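Inicio > Oficios > Entrevistas > Candados y cerrojos

Compartir 20 · Comentarios 31

En Naneck queda una sola cerrajería con mostrador a la calle. La lleva una mujer que aprendió el oficio en Gremham, en el taller de su tío, y que hoy dedica más horas a los candados pequeños que a las puertas. La conversación fue por la tarde, con el local ya cerrado.
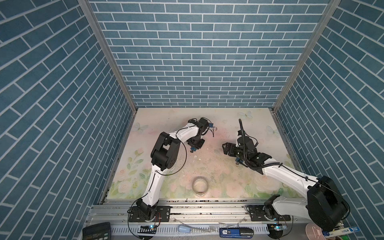
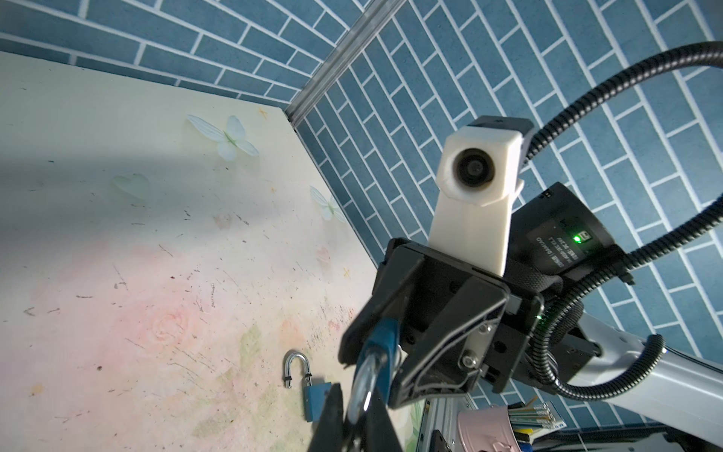 ¿Qué es lo primero que se estropea en un candado pequeño? El muelle que empuja los pernos, casi siempre por suciedad acumulada; el arco aguanta mucho más de lo que la gente supone.

De eso habla ella durante un buen rato. «El cliente llega convencido de que la llave está mal», dice. «Trae la llave, trae la copia, trae la copia de la copia. Y el problema está dentro del cuerpo, donde se ha metido polvo, o arena si el candado ha pasado el verano en una caseta de la playa.»

El remedio habitual del cliente es el aceite de cocina. Ella lo desaconseja sin rodeos. «El aceite entra bien y el primer día el candado va de maravilla. A los dos meses se ha hecho una pasta con el polvo y ya no gira nada. Grafito en polvo, poco, y meter y sacar la llave varias veces. Con eso se arregla la mitad de lo que me traen.»

La otra mitad se divide entre llaves perdidas y candados forzados. Para las llaves perdidas pide siempre alguna prueba de que la taquilla, la maleta o la bicicleta es de quien la trae. No le parece una molestia. «Hay quien se ofende. Yo prefiero que se ofenda.»

Los forzados los guarda en un cajón, para enseñarlos. Saca uno y lo deja en el mostrador. El arco está cortado por un lado y doblado por el otro. «Esto es una cizalla normal, de las que se compran en cualquier ferretería. Un arco fino se corta en lo que tarda usted en decirlo. Si el arco es más grueso hay que ponerse en serio, y si queda poco hueco entre el arco y la argolla, la herramienta ni siquiera entra bien.»

Por eso, cuando alguien le pide un candado «bueno», ella contesta preguntando para qué puerta. Un candado caro en una argolla de alambre no protege nada, explica, y lo ha visto muchas veces en los trasteros de la calle de la estación. La gente elige por el peso y por el color. El color, reconoce, tiene su utilidad: en una familia con varias taquillas, cada cual reconoce el suyo desde lejos.

El pedido más grande que recuerda le llegó del polideportivo de Premport, que cambió de golpe todas las taquillas del vestuario. Fueron 300 candados, con una llave maestra para la conserjería y dos llaves para cada usuario. «Los probé todos antes de entregarlos. Abrir, cerrar, tirar del arco, abrir otra vez con la segunda llave. Salieron cuatro que no cerraban a la primera y los devolví.»

Esa comprobación la sigue haciendo con cada pieza que vende, aunque sea una sola. Sujeta el cuerpo con dos dedos, deja el arco colgando, lo empuja y espera el clic. Después tira hacia abajo. Según ella, el oído distingue un cierre completo de uno a medias, y un cierre a medias es lo peor que puede pasar: el dueño se va tranquilo y el candado se abre con un tirón.

El almacén que la surte, Panagiotou, le envía un catálogo con 1.418 referencias. Ella trabaja con 20. «No necesito más. Si alguien quiere una cosa rara, la pido y tarda unos días.» De los modelos que se abren con el teléfono vende pocos y los vende con reparo —la pila se agota en enero, en la calle, con el dueño delante y sin otra manera de entrar—, pero admite que para una oficina pueden servir.

Le pregunto por los candados de combinación. Los recomienda para el gimnasio y para los niños, que pierden las llaves, y no para el exterior, porque las ruedas se agarrotan con la humedad. Aconseja apuntar el número en casa. Cada septiembre, con la vuelta al colegio, le entran varios cuyo dueño juraba que no lo olvidaría.

Antes de irme me enseña cómo guarda las llaves de repuesto: en sobres de papel, con el modelo escrito a lápiz y nunca con la dirección. «Si se pierde un sobre, que quien lo encuentre no sepa qué abre.»

La tienda abre por la mañana y por la tarde, menos el jueves, que solo abre por la mañana. Las copias sencillas se hacen en el momento. Para las de seguridad hay que llevar la tarjeta.

Anterior | Siguiente | Todas las entrevistas | Contacto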